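Clean bottles, tidy shelf

Shireen Adams has rented out the two upstairs rooms of her house in Kutville for 7 years. Guests share one bathroom, and she keeps it stocked with soap, shampoo and lotion in refillable bottles. We spoke on 17th January, her slow time of year.

She started with small single-use bottles and gave them up after one summer. "I added it up and we had gone through 585 of them," she says. "I was carrying bags of empties out to the bin."

Now she buys in bulk from a supplier in Prusby and refills. The part people skip, she says, is the outside of the bottle. Soap runs down from the pump and dries near the bottom, and then the bottle sticks to the shelf.
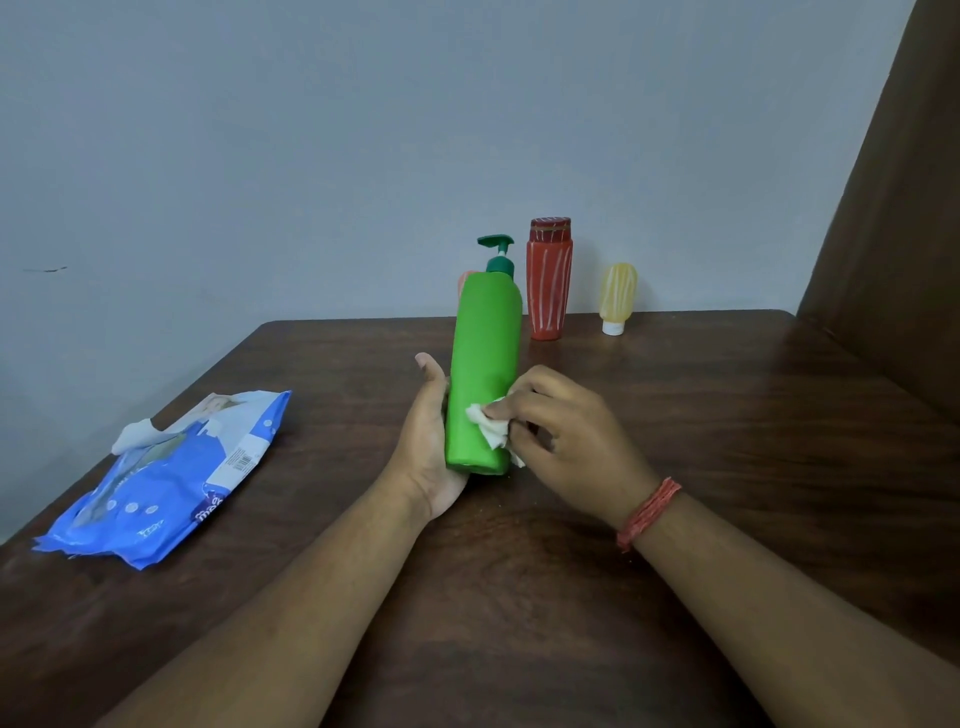
"Plain wipes are fine. I do the base last, and I go around the collar under the pump, where it gets gummy. Then the bottle can go back."

Squeeze bottles take longer. Adams says the caps hold on to old product, especially the ones that stand upside down. She checks that each cap closes properly before a bottle goes back upstairs.
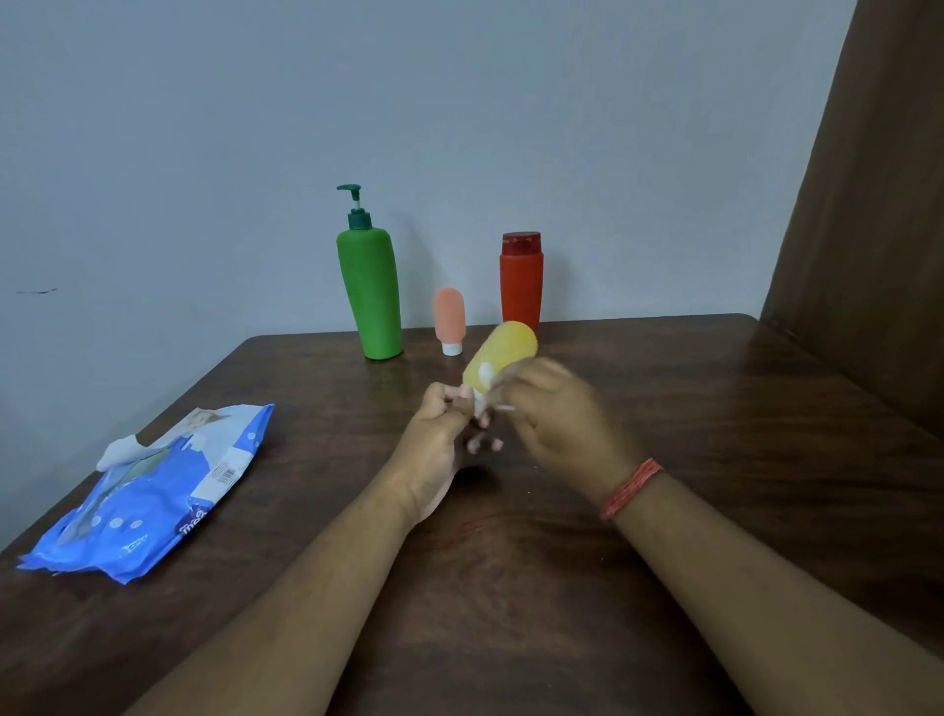 She doesn't care if the colors match. Her friend Giuliana Guzmán, who rents out a cottage in Lorstead, bought a full matching set and had guests washing their hair with lotion. "If they all look the same, people grab the wrong one," Adams says. "Different shapes, different colors, no problem."

The whole job takes her around 2 hours a month, including the refilling. She plans to do the cupboard under the sink in February.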